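# Open day at Skillden

Bogumił Czarnecka had paid for the coach himself and meant to get his money's worth. He stood at the front of the group with his coat buttoned and asked the first question before the guide had finished saying good morning.

"What does it do when it gets something wrong?"

"It tries again," said Kaj Mikkelsen. He had worked at Skillden since March and this was his first open day.

"And if it gets it wrong again?"

"Then I press stop."

Bogumił nodded. He had spent 47 years packing glass at Predier and had trained people who couldn't say as much. His daughter had told him not to be rude, so he kept his hands behind his back and followed the others past the coats and the tea urn. A boy asked if the arms had names. Kaj said they had numbers.

The last stop was the one Bogumił had come for. He'd read in the leaflet that two arms could work at one table, and he wanted to know which of them gave way. Kaj started to explain, then gave up and let them watch. The white arm had "+39" written on it in blue by hand, and it hung over a marker lying on the beige paper, its two black fingers a little apart. The other arm held its own fingers wide open and waited. Bogumił found he was holding his breath. He thought of the girl on the next bench in his first week, who used to stop just like that, both hands open, until he had made up his mind.

"Go on, then," he said to it.
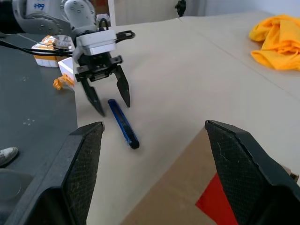
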